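Plirnport Tracker > Hapeta > Grasp quality > Ticket

Gripper width drifts from jaw width during held-object segments

Status: Resolved, follow-up open
Component: width estimation, hand-held gripper
Reported by: Njoroge Laizer
Affects: Hapeta pipeline, branch 6

Summary

Width estimates from the hand-held gripper disagree with calliper measurements when an object is held firmly. With the jaws empty, error is under 2 mm across the full range. With a rigid object in the jaws, the estimate reads narrow, and the policy trained on those episodes closes too far on replay. Soft objects are affected less.

Steps to reproduce

1. Run the standard width calibration with empty jaws.
2. Record a pick of any rigid, rounded object and hold it clear of the desk.
3. Run the width estimator over the held segment.
4. Compare the output with the calliper width of the object at the contact line.

Expected: the two values agree within the empty-jaw tolerance.
Observed: the estimate is low for the whole hold, by an amount that depends on how hard the operator squeezes.

Log

Entry 1. Reproduced on the first attempt with a computer mouse. I ruled out the calibration file by recalibrating and running the same episode again. No change. I also ruled out dropped frames, as the error is present on every frame of the hold and goes away as soon as the jaws open.

Entry 2. Checked the tag detector. Corner residuals are normal in both empty and held segments, so detection is fine. Whatever is wrong sits between the detected finger position and the reported width.

Entry 3. Went back through the held segments by eye. The estimator assumes both fingers stay parallel and takes the distance between them at the base. With a rounded rigid object that assumption does not hold. The contact is at the mesh pads, partway up the finger, and the base is free to keep closing after the pads have stopped.
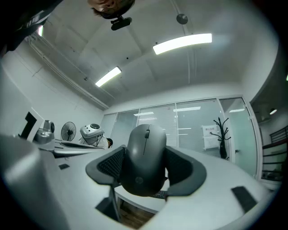 The base distance is therefore a measure of squeeze as well as of object width. On empty jaws the two are the same thing, which explains why calibration always passed.

Entry 4. Tried a fixed offset. It brings the mean error down but leaves the spread untouched. Two operators holding the same mouse get different answers, and one operator gets different answers between takes. Rejected.

Entry 5. Tried fitting finger angle directly from the pad edges in the wide-angle view. The pads are dark and the mesh is darker, so the edge is clear against a white ceiling and poor against dark clothing or the underside of a shelf. Fit failed on 16 of 89 test episodes. Not good enough alone, but the episodes that did fit show the effect clearly: angle rises with squeeze and the contact width stays flat.

Entry 6. Combined the two. The estimator now reports base distance and finger angle as separate channels. Where the angle fit fails for a short stretch, the value is carried over from the nearest good frame in the same hold. Where it fails for a whole hold, the episode is flagged and left out of training.

Entry 7. Retrained overnight on Saturday with the two-channel labels, same seed and same episode list minus the flagged ones. On replay the arm stops closing at contact. Over 80% of the earlier over-close faults are gone. The remaining ones are nearly all on thin flat objects, where the angle is small and the fit is noisy.

Comment from the Vurus side

Does this change the action format? Our loader reads a single width value.

Reply

No. The old field is still written and still holds base distance. Contact width and angle are new fields, and older loaders will skip them. If you want the corrected behaviour you need to read contact width for the target and treat base distance as a grip effort hint. Do not average them — that brings the original fault back in a weaker form.

Resolution

Estimator patched and merged. Episodes recorded before the patch do not need to be collected again, but labels must be regenerated from the raw video. Empty-jaw calibration is unchanged. A second check has been added after it: hold a rigid block of known width, squeeze lightly, squeeze hard, and confirm that contact width stays within 2 mm.

Still open

Thin flat objects. Moved to its own ticket.
Lens distortion near the rim may bias the angle on very wide grasps. Not measured yet.

Related tickets

Nerport: clock offset between gripper video and pose track
Hapeta: mesh pad wear and slip on glossy objects
Hapeta: angle fit noisy on thin flat objects
Vurus: loader ignores episode flags
Plirnport: relabel job stalls on long recordings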